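My new small joy this month is a can rack. I ordered it from Clallow after 2 years of cans rolling around in the bottom of my cupboard.

It is made of wood, with a thin black wire frame on the upper part and a board that slopes down to the front. There is a black bar at the end of the slope.

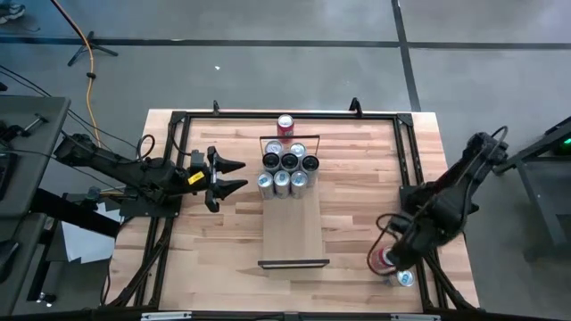
Eight cans in the rack, a red one still waiting behind it.

I like to sort by color, so the silver ones with blue marks are in the front row and the black tops are behind them. My sister says that this is too much order for drinks. Maybe she is right, but I enjoy it.

One question for people who own the same rack: do you fill it from the back or from the top? The paper from Clallow has 2 drawings and no words, and I have read them many times.

I also looked at the metal one from Plernetti. It costs 91 and I did not find it so pretty. The wood looks warm to me, and it goes well with a light table.

Next I will measure the shelf in the pantry. If there is space, I want to order a second one in March.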